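Stop calling it a dropped scoop
By Mwanahawa Kariuki
21 July 2024

When a robot arm drops something in a lab, the log usually gets one word: "drop." The operator resets the arm, puts the object back, and starts the next run. I spent the spring on a small household chores project in Umville, and I have come to think that this one word hides most of what we need to know before we let these machines into people's homes.

The fault that changed my mind was a dull one. We had an arm cleaning a cat litter tray, and over 19 runs in one afternoon it lost hold of the scoop 8 times. No one was hurt and nothing broke. The log said "drop" for each of them, and the weekly summary said the grip needed work. Someone ordered more foam for the handle.

I went back through the joint data that evening. Only two of the eight were grip failures in the sense most people would mean, with the handle sliding out while the arm was moving through open air. In the other six, the blade had met the bottom of the tray and the arm had kept pushing. The handle turned in the jaws, the wrist servo drew more and more current, and the scoop came free when the arm finally lifted. The drop was the last thing to happen in a fault that had started more than two seconds earlier.

Those are different problems. A loose grip can be fixed with a better pad or a tighter squeeze. An arm that pushes on after it has hit something hard has a safety problem, and a better grip will make it worse. With the new foam the scoop would have stayed put, the log would have been clean, and the arm would still have been pressing down into a plastic tray with no idea that it should stop. Put a paw or a child's hand there and I would much prefer the version that drops things.

I raised this at a meeting in Umville and got the answer I expected. These are small hobby-type servos, I was told, and they can't hurt anybody. That may be true of the arm on the table. It won't stay true. The control code we wrote for it was already being copied to the Swai, a larger arm with a longer reach, and nobody was planning to rewrite the contact handling on the way. Habits move from small machines to big ones along with the code.

Litter is a good test for this, which is why I was sorry to see it treated as a joke task. The surface gives way and then suddenly doesn't. The scoop has to go in at a slant and come up level. The bin for the waste is close by, so there is little room to swing wide.

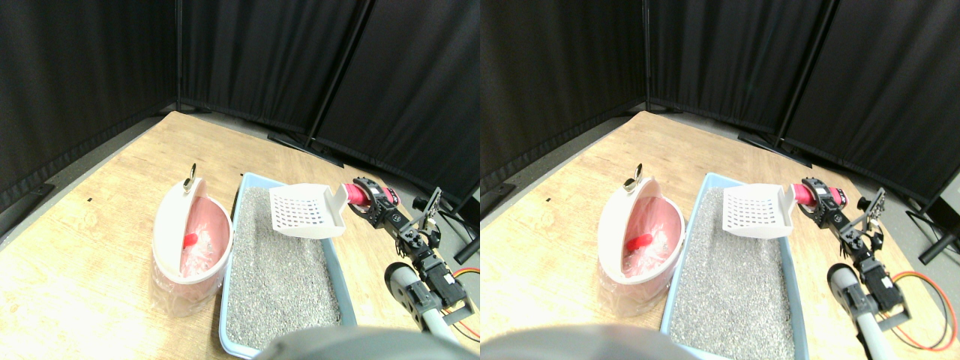
The litter task in two side-by-side views, with the scoop held over the tray and the bin open next to it.

What I would like is modest. Every log entry for a failed run should say what the arm was touching when the fault began, and what the motors were doing for the 2 seconds before it ended. Our logging tool, Fluvel, already stores the motor data. It throws it away after 15 days unless someone flags the run, and a run marked "drop" is almost never flagged. Changing that would take an afternoon.

I would also set a hard current limit on the wrist, low enough to be annoying. Yes, it will stop the arm on some good runs. The people at Brukora, who paid for part of the work, did not like that idea, as it would pull down the success rate before the November review. I understand the worry. But a success rate that depends on the arm pushing through whatever it meets is a number I wouldn't want to defend – least of all to someone who has a cat.

The foam has arrived, by the way. I have asked that it stay in the box until the limit is in place and we have run the same test again.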